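Careers > Current Vacancies > Sales and Promotions

Promotions Coordinator, Industrial Packaging

Prisenley Containers supplies drums, pails and bulk storage to food processors and farms from its warehouse in Jombridge. Applications are invited for a full-time Promotions Coordinator, reporting to the Sales Manager, Mohsin Siddiqui.

The successful applicant will prepare seasonal offers and the monthly customer bulletin, maintain discount codes in the online catalogue, and organise the company's stand at 2 trade shows each year. The position also handles enquiries from the 103 account holders on the Hubmann pail range. 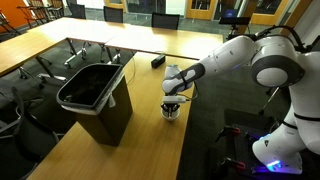 Applicants should have at least 3 years' experience in wholesale or business-to-business marketing. Sound written English is essential – a short writing exercise forms part of the interview. Familiarity with freight terms would be an advantage, as would a current driver's licence.

The position attracts 19 days of annual leave in addition to public holidays. Hours are 8.30 am to 4.30 pm, with some early starts during trade shows.

A cover letter and résumé should be addressed to Lukian Zinchenko, People and Administration, at the Jombridge office. Applications close at the end of September. Only shortlisted applicants will be contacted.

3 shares | 2 comments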